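**Drawer pull test at home, arm keeps stalling at the end of travel**

**mkassa** wrote:

Picking this up from the gripper thread. I moved the arm out of the Bloxham workshop and into my living room for the month. The bench drawers there are all the same and I wanted one I hadn't tuned for.

Setup is the Dimell arm, the parallel gripper with the wedge fingers, wrist camera on. Target is the drawer in my side table. It runs on a metal slide with a bit of drag in the last part of the travel. The script goes to a pre-grasp pose, closes on the front panel, pulls along a straight line, opens, backs off.

Results from Tuesday: 47 pulls, 3 dropped grasps, and a stall near full extension on a lot of the rest. The stall trips the current limit and the arm goes into hold. I have to clear it by hand each time.

Wrist camera view with the drawer out and the fingers closed:
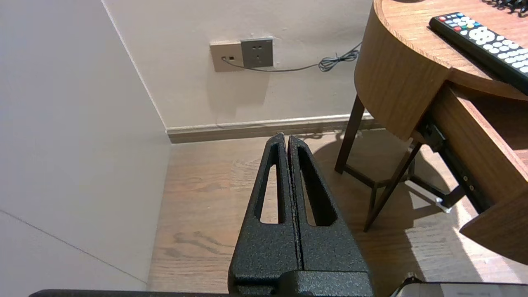

Harish Salian: What does your pull line look like compared to the slide? If the two are off by even a small angle, you load the slide sideways and it binds at the end where there's the least overlap. I'd fix that before touching the current limit.

**mkassa** wrote:

I set the line by hand from two taught points, so it could easily be off. The first point is good. The second one I more or less eyeballed.

**dstaniforth** wrote:

I don't agree that it's the angle. I had the same thing on a kitchen drawer and it was speed. The arm was still moving at full pull speed when it hit the stop. Slow down for the last stretch and the stall goes away. I run 330 mm of travel and drop to a crawl well before the end.

**Harish Salian** wrote:

Slowing down will hide it. You'll still be pushing sideways, only gently enough that the limit doesn't trip. Then the screws work loose in a few weeks.

**dstaniforth** wrote:

Mine has been going since November and the screws are fine.

**clive_c** wrote:

You could both be right. Easy check: pull the drawer by hand with the arm in free mode and the fingers lightly closed on the panel. Log the joint positions. If the logged path and the taught line don't match, it's the angle. Takes over an hour the first time if you haven't set up logging, a few minutes after that.

Also, what's on the fingertips? Bare print is slippery on finished wood. I used Clostik pads on mine and the dropped grasps mostly stopped.

**mkassa** wrote:

Nothing on the tips right now. I have a sheet of the Morketti rubber somewhere, I'll try that first and order pads if it's no good.

Did the free mode test tonight. The hand path drifts left of my taught line by the end, so Harish has a point. I retaught the second point from the log and ran a short batch. Fewer stalls, but still 2 of them, both right at the stop.

**dstaniforth** wrote:

And those 2 are the speed.

**mkassa** wrote:

Probably, yes. I'll put in the slowdown and leave the new line as it is.

**pornthip_p** wrote:

Can you post the log from the free mode run? I'm about to do the same with a cabinet door, and an arc is going to be worse than a straight pull. I'd like to see how noisy the hand path is before I try fitting a circle to it.

**mkassa** wrote:

Sure, will upload tomorrow after work. It's pretty noisy for the first part - I was holding the drawer badly - so trim that before you fit anything.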